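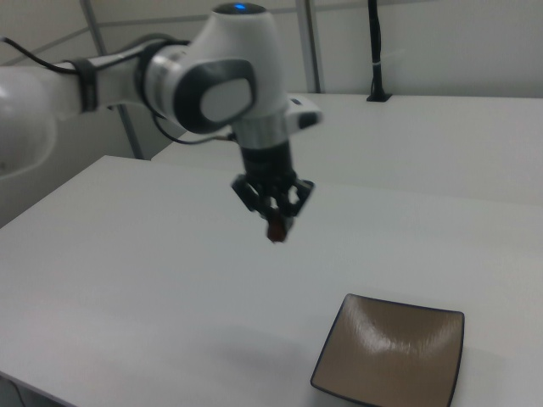 Leandro Farías 说，问题不在探头，应该先查气压补偿。他的意思是，27号井那段每天上下两次的锯齿，周期太规整，抽水抽不出这种形状，只有气压或者固体潮能做到，而我们这一带的砂砾层埋得浅，固体潮的幅度可以先放一边。我回他说气压探头的曲线我看过，没有断点，没有漂移。他回了一句：没有断点不等于时间对得上。

这句话让我把整个上午搭进去了。

先记数据情况。四月这次下载，27号井水位计一共导出3,325条记录，气压探头导出的条数和它对不上，少几条。少的几条不在中间，在开头。也就是说两只探头的启动时刻不同，而上一次布设时我在本子里写的是“同步启动”。翻回去看，那一页的字迹是在雨里写的，“同步”两个字后面还有一个问号，当时自己都没把握。Andberg 的软件在做补偿时默认按行号对齐，不按时间戳对齐，这个设置藏在导入界面的第二层菜单里，默认不勾选。结果就是每一个水位值减掉的都是错位的气压值。气压平稳的日子看不出来，锋面过境的那几天误差就成片出来，曲线上像多了一层毛边。

改成按时间戳对齐以后重新算，毛边没了，锯齿还在，幅度小了一点。Leandro 说对了一半。

下午的工作是把剩下的锯齿拆开。步骤记在这里，下次照做：

原始压力换算成水柱高度，密度按井下实测水温取值，不用软件里的缺省值。缺省值对应的水温偏高，换算出的水柱会系统性偏长，单次看不出，和手工测量比对时才露出来。

气压序列做线性插值，插到水位计的时刻上。不要反过来插。水位序列里有真实的快速变化，插值会把尖峰削掉。

扣除气压后，再和井口手测值对一次零点。手测用钢尺水位计，每次读两遍，两遍之差超过一个最小刻度就重读。

最后才看残差。

残差画出来，周期是半日，相位和气压的半日波基本反着走。这就有解释了：井水面直接受大气压，含水层骨架也分担一部分气压，两者分担的比例不同，剩下的差额就留在水位里。教科书上叫气压效率。半承压的地层这个数在零和一之间，潜水含水层在理论上应当接近零。27号井在图上标的是潜水井，残差却告诉我上面有一层东西在隔着。

我去翻钻孔记录。记录是 Hidayat 那边的钻探队留下的，复印件，岩性一栏写得很省，砂砾层上方只有一行“粉质黏土，局部夹砂”，厚度那格涂改过，改前改后都能读出来，差了一倍。旁边没有签名也没有日期。如果取大的那个厚度，半承压就说得通。如果取小的，说不通，除非黏土比描述的更密实。取不取岩芯样已经谈不上了，岩芯箱在 Cledenstead 的库房里，去年屋顶漏水，标签掉了一批，27号井的那几箱还能不能认出来要去看了才知道。

这里插一笔库房的事，免得忘。Cledenstead 的库房钥匙换过，新钥匙挂在办公楼一层的钥匙柜里，登记本要写箱号。没有箱号就写架号。架子从门口往里编，左边单号，右边双号，最里面那一排没有编号，放的是旧套管和一台拆散的泥浆泵。上次我把滤水管样品放在无编号那一排，找的时候翻了很久。

气压效率的估算用了最简单的办法：水位变化量对气压变化量逐差做回归，取斜率。逐差的间隔试了几种，短间隔时斜率偏小，间隔拉长后慢慢升上去，到一定长度就平了。这种随时间升高的形态说明井筒本身有滞后，井水要进出滤水管才能反映地层里的压力，滤水管堵得越厉害，滞后越长。所以锯齿里至少有两样东西混着，地层的一份，井的一份。要把它们分开，得做一次微水试验。

微水试验的准备清单：固体提捶一根，绳子事先量好做标记；水位计改成高频采样，采样间隔设成设备允许的最短值；开始前等水位稳定，稳定的标准是连续几次手测不变；提捶放入要快，不要碰到探头缆绳；上提那一次也要记，下放和上提各算一遍，结果应当接近。上回在另一口井做的时候，下放和上提的结果差得离谱，后来发现提捶停在了滤水管顶端那一截变径处，没有完全浸没。那次的数据作废了，记录还留着，文件名后面加了“废”字，没有删。

关于探头缆绳，补一条。Nostex 的那种缆绳外皮遇冷会收缩，悬挂长度会变，冬天装的和夏天装的零点不一样。差别不大，比手测误差略高一点，刚好卡在不能忽略的位置。我以前把它当成探头漂移，每个季度扣一次，等于把真信号也扣走了一部分。现在的做法是换成不锈钢细索承重，缆绳只走信号，松松地绕着下去，每隔一段扎一道。扎带不能扎太紧，通气管在缆绳里面，压扁了以后气压传不下去，读数会出现缓慢的假漂移，和堵塞干燥剂的表现一模一样。

干燥剂也该换了。27号井井口那一筒已经变色，颜色从上往下退，退到了底部。换下来的可以烘干再用，烘的温度按包装上写的来，我有一回图快调高了，颗粒发黑，整批扔掉。

再说手测的问题。钢尺水位计的零点在探针底端还是在触点，两支尺子不一样。工作用的2支尺，一支零点在触点，一支在探针底端往上一小截，历次记录里没有写明用的是哪一支。今天把过去的手测值和探头值逐次相减，差值清清楚楚分成两簇，两簇的间距正好是那一小截的长度。这倒是省事，按簇就能反推每次用的是哪支尺。只有一次落在两簇之间，查了一下，那天风大，备注栏里写着“尺子摆动”。这一次不参与零点校正。

从今天起表格里加一栏，填尺号。旧表也补上，反推得到的用铅笔写，和当场记的区别开。

Sebastián Maldonado 傍晚打来电话，问的是另一件事，南边那片地的灌溉井想加深，业主要一份影响评估，问我27号井的长期序列能不能借给他用。我说能，但要等我把补偿重算完，目前发出去的版本全是按行号对齐的，不能再引用。他问错得多不多。我说月平均值几乎不受影响，日变幅全部不可信。他要的就是日变幅。他沉默了一会儿，说那他等。

他那边的模型我看过一眼，网格节点3,000多个，边界放得离灌溉井太近，南侧那条定水头边界实际上是一条季节性的沟，枯季是干的。定水头在模型里会无限供水，加深以后算出来的降深当然小。我在电话里提了，他说知道，业主给的时间不够重新剖分。我建议他至少把那条边界换成随季节开关的，再算一遍，看降深差多少，把两个结果都写进报告。他说考虑。

晚上重跑全部历史文件。做法是写一个小脚本，读原始导出文件，跳过表头，按时间戳合并气压，输出补偿后的水位。遇到的麻烦都在表头：不同年份的固件导出的表头行数不一样，早期的日期格式是日在前，后来改成了月在前，每个月的前些天两种读法都合法，脚本不会报错，只会把数据悄悄排到别的月份去。判断的办法是看整份文件的时间是否单调递增，不单调就换另一种读法再试。有一份文件两种读法都不单调，打开看，中间有一段时钟跳回了出厂时间，应该是电池松动。跳变前后的记录条数是连续的，按采样间隔可以推回去，推完和下一次手测时刻核对，差几分钟，可以接受。这一段在输出里加了标志位。

夏令时的问题也确认了：探头时钟一直走标准时，没有跟着调，但我手写的记录有几次是按手表写的。涉及的手测值往前挪一小时。水位变化慢的季节挪不挪都一样，抽水季节会有影响，所以统一挪。

重算后的长期曲线和旧版叠在一起看，总体走势没变，年际那个缓慢下降还在，斜率也没有明显差别。变的是春季那一段，旧版里有几个小的台阶，以前我在年报里解释成上游放水，现在台阶没有了，全是锋面过境时错位补偿造成的。年报里那一段话要更正。我翻出来看了一遍，写得还挺肯定，引了放水时间，时间其实也只是大致接近。更正说明的草稿已经写了开头，附新旧两条曲线，原因写明是对齐方式设置错误，不写设备故障，设备没有故障。

给 Leandro 发了残差图和斜率随间隔变化的那张。他回得很快，说斜率变平的那一段可以直接当气压效率用，前面上升的那一段拿去拟合井筒滞后，拟合得出来的话，微水试验就只需要做一次当验证。他还问井里最后一次洗井是什么时候。

这个我答不上来。洗井记录不在我这里，本子里只有一句“已联系洗井”，后面没有下文。明天先问钥匙柜那边，登记本里如果有空压机的借用记录，就能推出时间。

待办：
换27号井干燥剂，旧的带回。
查空压机借用登记。
去 Cledenstead 库房找27号井岩芯箱，先看黏土段。
补旧表尺号，铅笔。
更正说明写完，先给 Sebastián 看一遍，他引用过那几个台阶。
提捶绳子重新量，上次的标记磨掉了。
软件导入界面里“按时间戳对齐”改为默认勾选，改完截图贴在本子封底。

井口盖的锁有点涩，下次带润滑油。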